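Notebook, December, bench side, 9 a.m.

Clip hanger day! I have been looking forward to this one more than a person should. We go through a silly amount of small laundry here (polishing cloths, cotton gloves, the thin liners that go under the gloves) and up to now it all got draped over the radiator, where it dried stiff as toast and slid down the back.

So: the plastic hanger with the clips. Sieglinde Ackermann brought it up from the Skemard store room and I took to it right away. It folds, it weighs next to nothing, and every clip has its own place on the rail so a glove can't wander over and stick to its neighbor. I love that. The old Prosier line had loose pegs and we were forever picking them up off the floor.

Color rule, for anyone reading this later — orange for gloves and liners, teal for cloths. Please stick to it, it makes unloading so much faster. 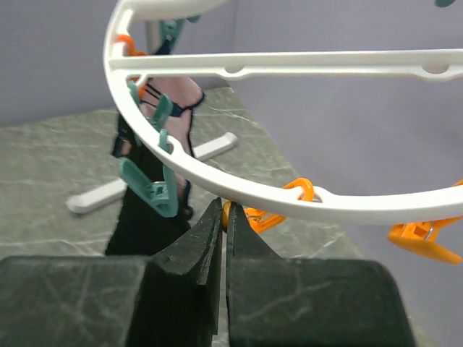
White plastic, orange and teal clips.
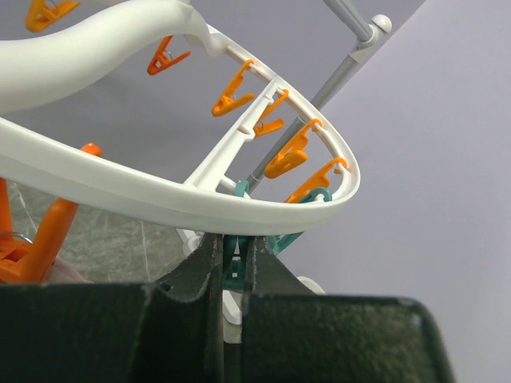

Tried the first load before lunch, 14 cloths from the Duda job, doubled up two to a clip where I ran short. Doubling works fine with the thin ones. With the thick ones the jaws only grab the front layer and the back one drops, so give those a clip each. Gloves go up by the cuff, fingers down, and don't pinch the fingertips or you get a little crease that never comes out.

Balance matters more than I expected. Load one side only and the whole thing tips and everything bunches at the low end. Now I go back and forth across the middle, one left, one right, and it stays level. Very satisfying!

Checked after 46 minutes: liners dry, gloves nearly, cloths still damp at the hem. The radiator never did liners that fast.

To do: ask Stedar if they sell spare clips in both colors. Wash the lint out of the springs once a month. Sieglinde wants a second hanger for the back room and I'm all for it.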